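印刷する | メールで送る

小さいテーブルで朝ごはん:お盆と皿の使い方

私は日本語が母語ではありませんので、少しかたい文章になるかもしれません。どうぞゆっくり読んでください。このページでは、白い四角いテーブルで軽い食事をするときの、置き方と片づけ方について書きます。大きい食卓がある方には、あまり必要がない話だと思います。

私は前に、Josauという町の小さい部屋に住んでいました。台所が狭くて、食べる場所は低い棚の上だけでした。そのときに覚えた方法が、今も役に立っています。

1. お盆は奥、皿は手前

食べる前の準備では、お盆をテーブルの奥のほうに置きます。皿は、お盆の外、テーブルのまん中あたりに置きます。こうすると、お盆は「これから使う物」や「もう使った物」の場所になり、食べる人の前には皿だけがあります。パン一枚の食事なら、皿は丸い白い皿が一つで足ります。

水筒はテーブルの角に立てます。私は左の奥の角と決めています。右手でパンを持つことが多いので、右側に背の高い物を置くと、ひじが当たります。左ききの方は反対にしてください。

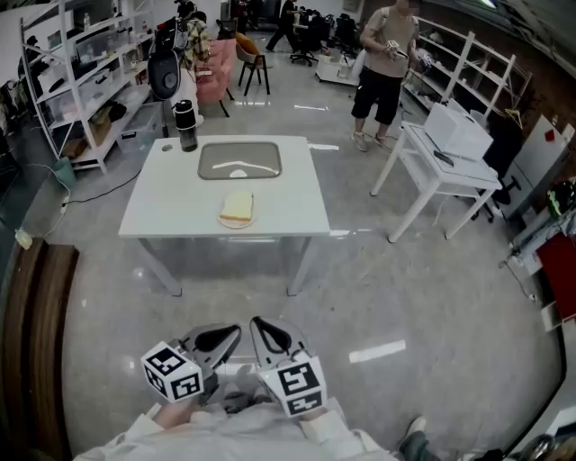
2. お盆の選び方

お盆は、角が丸くて、ふちが少し上がっている物をすすめます。角がとがったお盆は、ふきんでふくときに糸が引っかかることがあります。ふちがないお盆は軽くてきれいですが、運ぶときに皿がすべります。私は一度、ジャムのついたパンを床に落としました。床はふけばよいのですが、パンは戻りません。

色は灰色か、それに近い色が使いやすいと思います。白いテーブルの上に白いお盆を置くと、ふちが見えにくくて、コップの底がふちに乗ってしまうことがあります。灰色なら、どこまでがお盆か、すぐに分かります。

買う前には、自分の皿の直径をはかってください。私の皿は164ミリです。お盆の内側が皿より少し大きいだけだと、指が入らなくて、皿を持ち上げるときに困ります。両側に15ミリずつあれば、私の指は入ります。手の大きい方は、もう少し必要でしょう。

3. パンの皿をお盆にのせるとき

食事をほかの部屋へ運ぶ場合は、皿もお盆にのせます。皿はお盆のまん中に置く人が多いです。けれども、ほかに何かをのせる予定があるなら、皿を奥に寄せておくほうが便利です。手前があいていれば、バターの小皿やスプーンをあとから置けます。

お盆の手前が光って見えるときは、油がついているのかもしれません。指で軽くさわって確かめます。すべる感じがあれば、ぬるいお湯でしぼったふきんでふいて、そのあと、かわいたふきんでもう一度ふきます。光っているだけで何もついていないことも、よくあります。

厚く切ったパンは、耳のかたいところが皿に引っかかるので、運ぶときに動きにくいです。うすいパンは軽いので、窓から風が入ると動きます。うすく切ったときは、私はパンの上に紙ナプキンをのせません。紙と一緒に飛びます。

4. コップはお盆の外か、中か

これは家族の中でも意見が分かれます。私はテーブルで食べるときは、外に置くほうがよいと思っています。
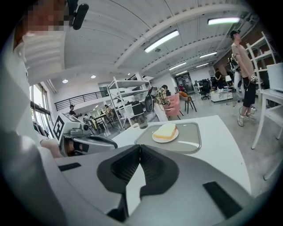 理由は二つあります。まず、お盆の上で水がこぼれると、ふちがあるので水が逃げません。皿の下まで水が入って、パンの底がぬれます。それから、飲むたびに手がパンの上を通ると、そでにパンくずがつきます。お盆の角の後ろあたりにコップを立てれば、手は皿の横を通ります。

ただし、色のこいコップは、どのくらい飲み物が残っているか、横からは見えにくいです。急に持ち上げないで、上から中を見てから持ってください。

5. 食べたあとの順番

私の順番は次のとおりです。

・コップを先に流しへ持って行く。
・パンくずを皿の上に集める。手で集めると、小さいくずがテーブルに広がるので、かわいた紙を使う。
・皿をお盆にのせて運ぶ。
・テーブルをふく。角から始めて、まん中で終わる。
・お盆は両面を洗う。裏を忘れる人が多いです。

テーブルに丸い穴がある場合は、その近くでパンくずを押さないように気をつけてください。穴に入ったくずは、床に落ちます。私は、ふく前に、たたんだ紙を穴の上に置いています。

床がつるつるの部屋では、くずがよく見えるので、ほうきだけで終わります。つぶつぶの模様がある床では、くずが模様にまぎれて見えません。この場合は、低いところから横に見ると分かりやすいです。

6. 洗剤と道具について

プラスチックのお盆に、私はResimixという液体のクリーナーを使っています。水1000ミリリットルに、ふたで2杯入れます。こい液を使うと、かわいたあとに白いすじが残りました。色のついたお盆では、すじが目立ちます。木のお盆には使ったことがないので、何も言えません。

ふきんは、Sárköziの織り目のこまかい物が好きです。ほかのふきんでもかまいませんが、毛が抜けないことが大切です。新しいふきんは、4月に買った物も、まだ少し毛が出ます。先に一度洗ってから使ってください。

お盆をしまうときは、立てるほうが場所をとりません。Tudonskaの細い棚に、まな板と並べて立てています。棚のすきまはほぼ15センチあり、お盆と皿がいっしょに入ります。皿は倒れやすいので、間にふきんを一枚はさみます。

印刷する | メールで送る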